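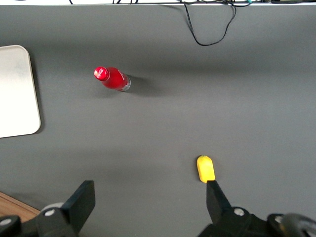

Collecting demonstrations is the part of robot learning that gets one line in the paper and most of the term in practice. You will spend the next stretch of this course moving small objects short distances, over and over, and writing down how it went. The policy you train at the end will know what you showed it and very little else, so these notes are mostly concerned with what you are showing it, including the things you show it by accident. Take the wrist view. A person looks at that gray tabletop and sees a red bottle and a small yellow thing to pick up. The network sees those, and also a loop of black cable, the corner of a tray, and a bottle shadow, and it has no reason to believe that any one of them matters less than the others. If the cable hangs in the same loop every time the gripper heads for the yellow object, then as far as the network is concerned the cable is excellent advice.

Unit 4: Gathering Examples
Handout for the lab sections. Read before you book an arm.

4.1 What counts as an example

For our purposes an example (or episode, or demo, the literature uses all three and so will I, sometimes in one paragraph) is one complete attempt at one task, from a start pose to an end pose, recorded as a stream of camera images, joint positions, gripper opening, and the commands you sent. It also carries an instruction in words, such as "put the yellow object on the tray," and a label saying whether it succeeded.

The instruction is part of the data. If you type "put yellow on tray" on one day and "Pick up the small yellow item and place it onto the plate" on the next, that is fine, provided you did it on purpose. If you did it because you forgot what you typed the first time, you have a vocabulary problem and will meet it again in Unit 6.

An episode that ends early is still an episode. Label it and keep it. An episode in which you stopped to answer your phone is also an episode, technically, and the arm hanging motionless over the table for the length of your call will be learned with great care. Please discard that one.

4.2 The two collection rounds

Each group does 2 rounds. Everyone records with Enano, our logging tool, which was written by former students of this course and has the interface you would expect from that. Round A is narrow: one object, one goal, small changes in where things start. Round B is wide: same goal, but you change the objects, the layout, and the clutter.

The point of doing both is to compare them. Train on A alone, then on A and B together, and test each on layouts you have held back. Groups usually find that the A policy looks marvelous on the table it grew up on. It should. Move the tray a hand's width and watch its confidence remain entirely intact while its accuracy leaves the building.

Across all sections we aim for 2000 usable episodes by the end of May. Of these, 900 should come from Round A. The rest are Round B, which takes longer per episode, and which groups therefore like to leave until last. The booking sheet fills up accordingly. You have been warned in writing.

4.3 Setting the table

Most bad data is decided before the arm moves. Go over the following before each block of recording.

Start positions. Do not place the object "randomly." People asked to place things randomly put them near the middle, a bit to the right if they are right-handed, and facing themselves. Use the printed placement cards. Draw a card, put the object where it says, and resist the urge to redraw because the spot looks awkward. The awkward spots are why there are cards.

Distractors. Anything on the table that is not part of the instruction is a distractor. Distractors are welcome. They should move between episodes, though, and they should sometimes be absent. A bottle that always lies in the same corner is a landmark, and the policy will steer by it. In Round B, let some of the distractors be things a gripper could plausibly want, and let some of them share a color with the target.

Cables. These are distractors that believe they are infrastructure. Either route them out of every camera's view and keep them out, or accept that they are visible and shift them now and then between episodes. The worst choice is the usual one, in which a cable sits untouched for a week and then someone tidies it the evening before testing.

Light. Pull the blinds for Round A. For Round B, leave them as you find them and note the time of day. Shadows are large in the wrist view, often larger than the object throwing them, and a policy trained only before noon has opinions about afternoons.

Wrist camera. Check that both fingers are in view when fully open, and that the view matches the reference still in your group's Enano folder. If the mount has been knocked, stop and fix it. Do not record "just a few" with a crooked camera. They will be mixed in with the others and you will never find them again.

4.4 Driving the arm

You are the expert demonstrator. This is a technical term and no reflection on your driving.

Move at a steady, moderate speed. New operators tend to rush across the empty part of the table and then hover over the object, making dozens of tiny corrections. The hover gets learned as a little dance that the policy performs before every grasp, and occasionally in place of one.

Approach with the fingers open and line up before you descend. A wide parallel gripper has to get one finger on each side of the object, and from the wrist camera it is easy to come down with the object in front of one finger when you wanted it in the gap. When that happens, recover in the same episode: lift, shift sideways, come down again. Do not stop the recording. Recoveries are some of the most useful examples you can collect, for the simple reason that the policy will also miss, and it would be kind to have shown it what to do next.

Do not stage your mistakes more than the plan asks for, however. The plan for Round B includes a fixed share of deliberate off-center starts. Beyond those, your natural errors will be plentiful.

Watch what you look at while driving. If you are leaning around to see the table with your own eyes, you are using information that the cameras do not have. The policy will then be asked to imitate decisions it cannot see the grounds for. Drive from the camera views only, at least for the last part of the approach. This is irritating for the first hour and tolerable after that.

4.5 Labels and notes

Label each episode when it ends, before resetting the table. Enano offers three choices:

success -- the instruction was carried out and the object was released where it belongs
partial -- some of it was carried out, such as a good grasp and then a drop on the way
fail -- none of the above, and you know it

"Success" does not mean "close." If the object is hanging over the rim of the tray, it is a partial. If it was placed correctly and then rolled away after release, it is a partial too, and I am sorry. We had a long argument over this with the group at Stasgate, who count the roll-away as a success, and the practical result is that our numbers cannot be compared with theirs. Decide early, write it down, stick to it.

The notes field is free text. Use it for things a label cannot hold: object swapped, lights changed, finger pad replaced, operator changed. "lol" has appeared in this field more often than any other word and has yet to help with an ablation.

4.6 Looking at what you have

Every group must review a sample of its episodes before training. Watch them at double speed, wrist view first. You are looking for things that are constant when they should vary, and things that vary when they should be constant. Some questions to carry with you:

Could you guess the goal from the first image alone, without reading the instruction? If you can, the policy can as well, and it may never bother with the words.

Does the gripper always close at the same height? Fine for one object. Less fine for Round B.

Is there one operator whose episodes you can recognize by style? There always is. Make sure that person's episodes are not also the only ones with the tray on the left.

How long is the arm still at the start? Trim the idle time. A policy that has seen a lot of waiting learns to wait, and it is very good at it.

4.7 A cautionary case

The Lundham set, which you will use for the warm-up exercise, was collected by an earlier class on these same arms. It is a decent set. It also has one well-known flaw: whenever the target was the small cup, the clutter had been moved to the back of the table to make room, and whenever it was the block, it had not. The trained policy sorted the two tasks perfectly without reading a single instruction. The class found this out by swapping the clutter and watching the arm set off, smoothly and with good posture, for the wrong object.

In the exercise you will find the flaw in the data yourselves, using the occlusion plots from Unit 3, and propose the smallest number of new episodes that would fix it. "Collect it all again" receives partial credit for honesty of feeling.

4.8 Before you leave the lab

Park the arm in its rest pose with the gripper open. Copy your session to the group drive and check that the episode count matches your sheet. Return the placement cards to the box in the Nägeli room, all of them, including the ones you disliked. Leave the objects on the shelf and the table clear for the next group.

What to hand in for this unit: your Round A and Round B sessions, one page on what you varied and what you failed to vary, and the list of episodes you discarded with a reason beside each. "Looked bad" is a reason only if you say what looked bad. The page is graded on the second half of its title, so be generous there.

Reading for Unit 5: the chapter on action chunking, and your own notes field.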